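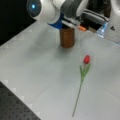
Visit Reports / Manipulation Software

Skornance, August 2026

Skornance opened its manipulation lab to outside integrators for one afternoon, and two of us attended. The published agenda covered hardware and software, but the hardware part was short. Most of the time went to the software running on a single tabletop cell: perception, grasp selection, motion planning and the logging tools. Romain Roussel led the session and Consuelo Montes ran the workstation. What follows is taken from notes, in the order the topics came up.

The cell

The arm works over a light gray table next to a perforated breadboard. The objects during our visit included a brown cylinder, short and upright, and an artificial tulip lying flat with its stem toward the open side of the table. Roussel described them as opposite ends of the same problem. The cylinder is compact, rigid and easy to approach from above. The tulip is long and thin, its flower head is much wider than its stem, and the leaves confuse any method that fits a single box around the whole object.

Perception

The perception module is called Dmytriv. It takes one scene view and one wrist view and keeps them as separate estimates until late in the process. The scene view produces a segmentation and a coarse pose. The wrist view is used only for the last part of the approach, where it corrects lateral position and rotation about the tool axis.

For the cylinder, the wrist view contributes little. The coarse pose is normally within the opening of the fingers and the correction is small. For the tulip, the wrist view does most of the work. The module fits a centerline to the stem and reports an angle, a lateral offset and a confidence for each. It makes no attempt to estimate position along the stem from the wrist view, as a uniform stem offers nothing to measure against. That value is carried over from the scene view and its uncertainty is allowed to grow until contact.

We asked about focus. Montes said the wrist camera has a fixed lens and close objects are soft. The centerline fit runs on a downsampled picture and depends on having two edges with opposite gradient. Sharp texture is not needed. The fit fails more often from a second edge nearby, such as a leaf or a shadow, than from blur. When two candidates score within a set margin, the module returns both and the planner must wait or retreat.

Planning

The planner is Zidach, maintained in-house. It samples grasps, filters them by reachability, and then plans a pre-grasp, an approach and a retreat as one problem. Older versions planned the retreat after the grasp had closed, and the arm sometimes held an object it could not lift without touching its neighbor. The joint search is slower. The figure given for a typical table was 700 milliseconds per plan on the workstation, with the scene already segmented.

Grasp candidates on the tulip are restricted to the stem. Closing direction is kept within 7 degrees of perpendicular to the fitted centerline. Leaves are treated as soft obstacles with a cost, and the flower head as a hard one. The cylinder has no such rules, and candidates around its axis are ranked mainly by wrist travel.

Each object class has its own rule file in plain text. We were shown the one for stems. It is short and readable, though the units are mixed and there is no schema check. A mistyped key is ignored without warning. Montes confirmed that this had cost them time in November and that a validator is planned.

Control

Control in the last segment is a velocity servo driven by the wrist estimate. If confidence drops below threshold, the servo holds its last command for three frames and then stops. There is no blind completion. Fabrice Tessier asked whether the hold could be extended for cells with slower cameras. It can, through a parameter, but the stop distance in the planner has to be changed separately. We would prefer the two to be linked.

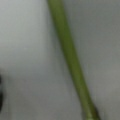

Selorm Agbenyega disagreed with the stop behavior when the discussion moved to failures. In his opinion a servo that halts near an object leaves the operator with a worse state than one that backs off along the approach line, and the retreat already exists in the plan, so it should be used. Roussel replied that the retreat is checked against the map at planning time and the map may be stale by then. The point was left open, and it is the one we would raise again before any evaluation.

Tooling

Every attempt is logged with both camera streams, joint states, the full candidate list and the rule file in force. The viewer, Guvitow, plays these on a common timeline. Selecting a rejected grasp shows which filter removed it. This was the most useful thing we saw. Logs are kept for 90 days, after which only the attempts marked by an operator remain.

Replay is deterministic for perception and planning. Control cannot be replayed, only plotted. Changing a rule and rerunning a stored attempt takes a single command, and the viewer then draws old and new candidates together in different colors.

Items to follow up

Evaluation license for Zidach and Dmytriv, and whether they can be licensed apart.
Minimum camera rate for the stem servo.
Export format of the logs. Otis Wojcik has asked for a sample so that he can check it against our own reader.
Date of the rule file validator.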